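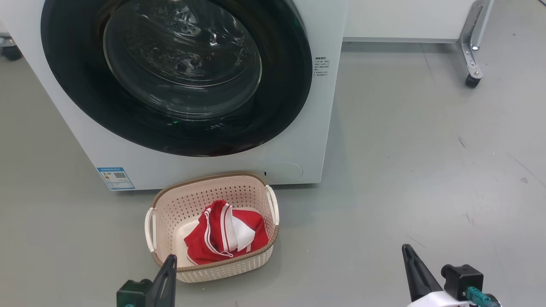 Emptying a Front Loader Without Losing a Sock

Filed under: Laundry, Small Defeats. Last updated 27th September.

Most laundry advice stops at the moment the machine beeps, as if the clothes then walk to the closet by themselves. Mine don't. For years I unloaded by grabbing an armful, hugging it to my shirt and heading down the hall, and I shed underwear the entire way like a very sad parade. What follows is how I do it now. It takes a couple of minutes and you will not need to buy anything, unless you have no basket, in which case buy a basket.

Before you open the door

Put the basket on the floor, right up against the front of the washer and under the door. Long side facing the machine, if it has a long side. People leave a polite gap here. Don't. The gap is where the socks go.

A rectangular basket with holes in the sides and a woven rim is what you want. Round ones roll away from the machine when you bump them, and wire ones will find the one sweater you care about. Rasmus Sproģis, who wrote in after the last version of this page, uses a cardboard box. It has been going soft since November and I have told him so.

Wipe the floor in front of the washer while you're down there. It's going to catch something.

Opening up

1. Wait for the lock to click. Pulling harder does not speed it up. I have tested this over a period of 15 years.

2. Swing the door all the way back. A half-open door will come around and get you in the elbow.

3. Look before you pull. If a sleeve has wound itself around everything else, find the end of the sleeve first and feed it back through. Hauling on the middle only makes a better knot.

Getting it out

Take one piece at a time, starting with whatever is hanging nearest the opening. Pinch it near the top, draw it toward you over the lip, and let it drop straight down into the basket. You shouldn't have to turn your body at all. If you're turning, the basket is in the wrong place, and we've discussed that.

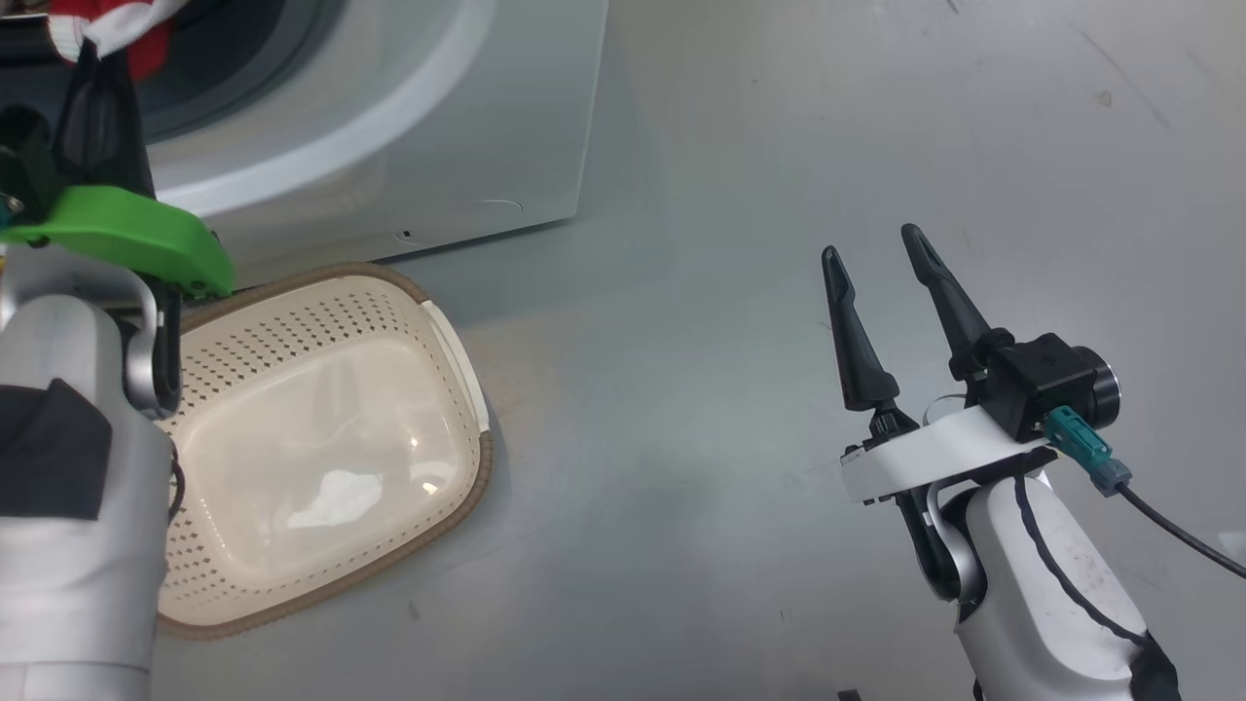
Anything with straps or strings gets a second look on the way out. Straps like to hold hands with whatever is behind them, and if you yank, you'll get three things at once, two of them on the floor. Lift the garment a little, let the loose end fall clear, then lower it.

Give each shirt one good snap before it goes in. Skip this for knits. Heavy things like jeans and towels go to the bottom, so if they turn up late, pull them out and set them to one side of the basket where they can't squash the rest.

Checking the drum

Spin it by hand, one full turn, and look up at the top as well as the bottom. After a 600 spin things mostly fall down on their own. Faster than that, small items plaster themselves to the ceiling and wait for your next load of whites.

Then run a finger around the inside of the rubber gasket. You'll find a sock, a coin or a gray paste you would rather not think about. Wipe out the paste. Keep the coin.

Leave the door open afterward so the inside can dry. Ott Zariņš insists on closing his because it looks neater, and his towels smell like a pond.

Carrying it

Both hands, under the rim, and don't stack it higher than your chin — you do need to see the stairs.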